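4. Levelling and first loading

The Osness is sent out with its feet wound fully in. Level it before anything is put on it, and again after the first month of use.

4.1 Levelling the feet

1. Stand the table where it is to be used. Check that every leg rests on hard floor and that none is on the edge of a rug or a cable cover.
2. Lay a spirit level across the widest part of the top, then turn it and lay it lengthways.
3. Find the low side. Unwind the foot on that side by hand, 3 turns at most.
4. Tighten the lock nut against the leg with the flat spanner (part 387).
5. Press down on each end of the top in turn. If it rocks, go back to step 2.

Note: On carpet, fit the wide feet from the Dorkbridge floor kit. The standard feet sink and the table will need levelling again within days.

Caution: Do not drag the table with the feet unwound. The threads bend easily and a bent foot cannot be wound back in. Lift with one person at each end.

4.2 Working at the curved side

The inward curve is meant for the person using the table. Stand or sit there, with the outward curve facing the room. Leave 1,500 mm clear behind the user where others need to pass.

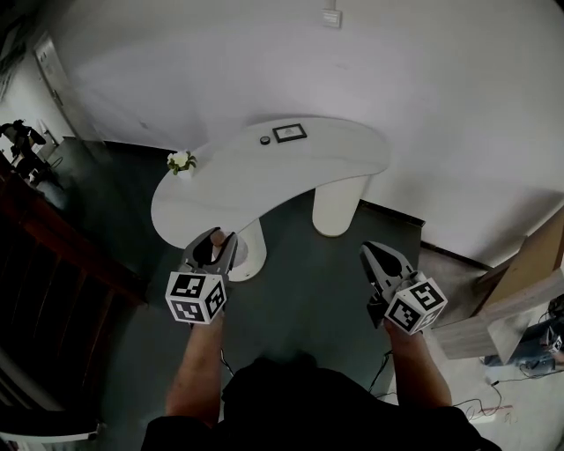
Mendonça wrote in to say that the lock nuts on a table bought in May had worked slack by the autumn, and that a drop of thread lock on each had kept them tight from then on. Medium-strength thread lock is suitable. Do not use the permanent kind, as the feet must stay adjustable.

4.3 First loading

1. Leave the top bare for one night after levelling.
2. Put heavy items over the legs first, then work inwards.
3. Check the level once more with everything in place.

Caution: Do not sit or stand on the top. Do not clamp a vice or lamp to the outward curve unless the Grikotov edge plate is fitted.

4.4 Cleaning

Wipe with a damp cloth and a little washing-up liquid, then dry. Scouring pads and cream cleaners dull the gloss and the marks cannot be polished out. Ink should come off with white spirit on a soft rag if it is dealt with the same day. Rinse the spot with clean water afterwards.

For wobble that will not clear after 3 attempts at levelling, see section 7, Leg brackets.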